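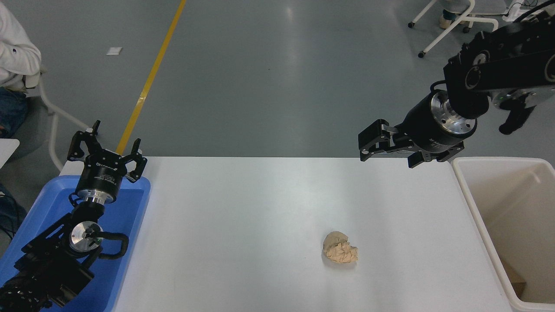 The Flosance two-arm packing cell has been running at our Ruldale site since February, on the bench that used to be void fill station three. This review covers the hardware, the software and the effect on the people who work the line, in that order. The task is simple to state. The cell picks up crumpled kraft paper and puts it where the packing plan says it goes. The paper is the hard part. A wad like the tan one lying on the white tabletop has no fixed shape, no flat face and no repeatable grip point, and a parallel gripper with two fingers has to find a pinch that will hold without tearing. Vendors like to demonstrate on boxes. We asked for paper from the first visit, and Flosance was the only one of the three that agreed to be judged on it.

Hardware. The arms are stiff enough for the work and quiet enough that you can hold a conversation beside them. The finger pads are small. On light paper they do well; on heavier double-ply they tend to pinch one fold and leave the rest hanging, and the wad unrolls on the way to the carton. Flosance sells a wider pad set, and we recommend ordering it with the cell. Swapping pads takes one hex key and a few minutes, but the cell insists on a full grip calibration afterward, and that takes longer than the swap.

Cable routing is the weakest point of the mechanical design. The wrist cable runs in an external loop, and if the clip is left a notch too loose the loop will catch on the rim of a tray at low wrist positions. We had two stops from this before Leszek Nowicki in maintenance added it to the start-of-shift check. The manual mentions clip position once, in an appendix.

The table surface matters more than we were told. Ours is white and smooth, and the overhead lights leave a faint streak of reflection down it. The vision software handled tan paper against white without trouble. White tissue was another matter, with a miss rate high enough that we stopped running tissue orders through the cell. If tissue is a large share of your volume, ask for a test with a dark mat before you sign anything.

Software. Job setup is done on a tablet and is reasonably clear. You choose the carton, choose the fill material, and mark the zones where fill should go. Saved jobs cannot be sorted by customer, only by date, and with 243 saved jobs that gets tedious. The log export is good. Every pick is recorded with a result code, and the codes are documented properly. During the eight-week trial the cell logged 2,132 failed picks. Most were recovered on the second attempt with no human involved. The remainder called for an operator, and that leads to the part of this review that took the longest to write.

What changes for the staff. Station three was a one-person job. It is still a one-person job, but the job is different. The packer used to tear, crumple and place paper for a full shift. Now that person loads cartons, clears failed picks, refills paper and watches a second station. Dorothy Bellamy, who had worked void fill for years, reports that her wrists are better and her attention is worse. She used to be able to think about other things. The cell interrupts at irregular intervals and the alert tone is the same for a missed pick as for an empty paper feed, so each one has to be walked over to and looked at. We have asked Flosance for separate tones. They have said it is planned -- no date given.

Yvonne Furnival, shift lead on days, had to rewrite the break rota. A packer on manual fill could stop at the end of any carton. The cell can run unattended only until the next alert, so a break now needs cover. On a full crew this is fine. On a short crew it means the cell is paused, and the hourly figures show it.

Training was quoted as one day. For clearing faults and changing paper that is accurate. For building new jobs it is not, and we ended up with two people who can do it, Leszek and Kieran Inskip, on opposite shifts. Kieran's view is that zone marking should be taught to the packers first, on the grounds that they already know where a carton needs support. We tried that with Dorothy and her jobs needed fewer corrections than the ones built by the installer. There is now a pay step attached to job building. It should have been in place before the cell arrived.

No positions were cut at Ruldale. Two temporary posts for the peak season were not advertised, and the people on the floor noticed. Any site considering this equipment should settle that question and put the answer in writing before delivery.

Cost and support. Beyond the purchase price, the service plan is $4,000 a year and covers one visit plus remote diagnosis. Remote diagnosis has been prompt. The visit was late by a week but thorough. Gripper pads are a wear item and are not included.

Summary of findings. Good on kraft paper of light and medium weight. Poor on white tissue. Wrist cable needs daily attention. Alerts need work. The physical load on the packer goes down and the monitoring load goes up, and the rota, the training plan and the pay grade all have to be adjusted to match. We are keeping the cell. A decision on a second one for Skelton waits on the alert tones and the result of the wide pad trial.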